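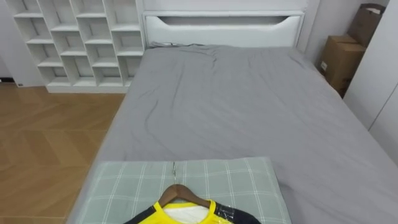
Good morning, everyone, and thank you for having me – I know it's early for laundry talk! I'll start with the offer itself and leave plenty of room for questions. (Pause. Sip of water.)

So, Reseck is our bedroom kit. You get the hand, the wrist, the software and 5 days of setup with one of our people. Hangers are the first job we teach, and I do love a good wooden hanger, because the shoulders give the fingers a nice shape to work against. Collars are harder. Plastic is harder still, all that shine.
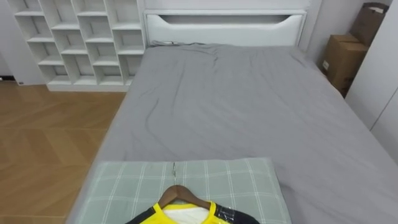 Hauke Frerichs wrote to us after the Silard trial that he would happily rent the kit but would never buy it, and that 83 a month was as high as he'd go for help with shirts.

I took that to heart, I really did, and we now have a rental plan at that price. Buying outright is 2000, same as it was in January. (Don't rush this bit, people write the numbers down.)

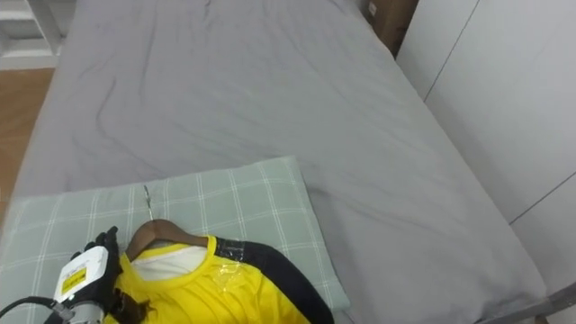 The plan covers spare fingertips and a phone line to our folks in Nonau, who are lovely and patient. It doesn't cover cables, so please ask me about those afterward.

Next: Albers pricing sheet, then questions.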